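Communiqué de presse

Les robots domestiques savent-ils déjà ranger une cuisine ? Drarkent publie les résultats de son banc d'essai Flolico

Drarkent, éditeur de logiciels pour la robotique de service, rend publics en décembre les premiers résultats de Flolico, son banc d'essai consacré aux tâches ménagères. Cinq corvées courantes y sont évaluées en simulation : débarrasser un plan de travail, ranger des aliments, ouvrir un placard, trier des ustensiles, essuyer une surface.

Au total, 979 essais ont été retenus. Le système de commande Pisharody, développé par Drarkent, saisit correctement l'objet demandé dans 90 % des cas. Les résultats baissent nettement lorsque plusieurs gestes doivent s'enchaîner, et la tâche complète est rarement menée à bien sans reprise.

« Saisir une éponge, les machines y arrivent. Remettre une cuisine en ordre de bout en bout, pas encore », indique Mechthild Riedl, responsable des essais. « Nous préférons publier les échecs avec le reste. »

Vues de la simulation Flolico :

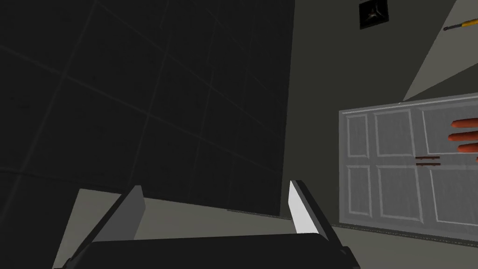
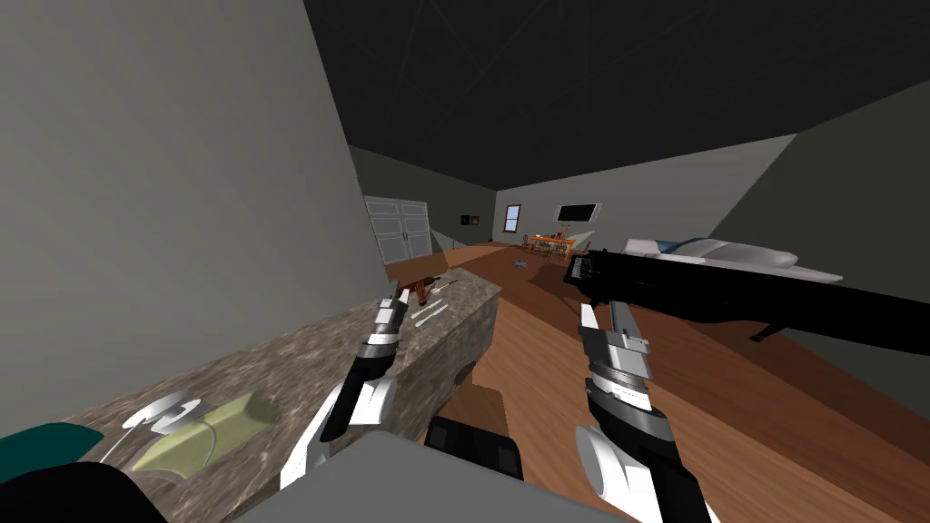
Les enregistrements de plus de 800 essais seront mis à la disposition des laboratoires et des industriels qui en feront la demande. Une deuxième série portera sur le linge et la vaisselle. Elle sera suivie d'essais sur robot réel dans l'appartement témoin Flolell, dont le calendrier sera communiqué ultérieurement.

Contact presse : service communication de Drarkent, du lundi au vendredi.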